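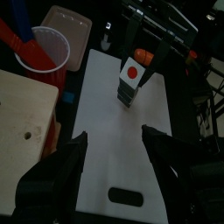

Weltstead white board with handle slot: four stars from me

I bought this board in August, mostly because my old one had warped so badly that anything round rolled off it and under the radiator. I wanted something flat and white with a hole to grab it by, and that's pretty much the whole product! It's a plain white rectangle with an oblong slot near one end. I paid 19 dollars for the regular size, and there's a bigger one for 30 that I almost went for (glad I didn't, it wouldn't fit my shelf).

First thing, the slot. I love the slot. My last board had a tiny round hole that was good for a nail and nothing else, and this one takes all four of my fingers with room to spare. I can carry it flat from the table to the counter with a cup and a few blocks riding on it, as long as I keep my thumb on top and don't get cocky.

The white is great for finding things. My table is dark, and small dark pieces just vanish on it. Put the same pieces on the board and there they are. We use it for stacking games mostly, flat dark blocks in a pile with something light on top, like the white square with the red circle, which looks terrific up there. The toy carrot is the troublemaker. It's rounded, so it wants to lie on its side and knock into whatever you've built, but I can't take a star off the board for that.

Does it slide? A little. On a bare tabletop it'll creep if you lean on one end. I cut up some rubber shelf liner and stuck 2 strips underneath and that took care of it. My friend Fidel Bravo has the same board and says his doesn't move at all, but his table is rougher than mine, so who knows.

Cleaning is easy. A damp cloth gets crumbs and fingerprints off, and pencil comes away with a bit of dish soap. Red crayon took me three tries and there's still a faint pink patch if you catch it in evening light. The inside edge of the slot is the annoying part, because dust collects in there and a cloth won't reach properly. I use an old toothbrush.

Now the missing star. The corners on mine came a bit sharp, and I went over them with fine sandpaper before letting anyone under six near it. I wrote to Weltstead and got a reply from Kagiso Kruger the next morning, very friendly, offering to swap it, but by then I'd already done the sanding and couldn't be bothered to box it up.

I also looked at the Fliststead board before buying. It has a raised rim, which would've stopped the carrot, but then you can't wipe crumbs straight off the end, and I do that constantly. If you've got marbles in the house, maybe get that one. For blocks and general table stuff I'd buy the Weltstead again, and I'm thinking of getting a second for my sister.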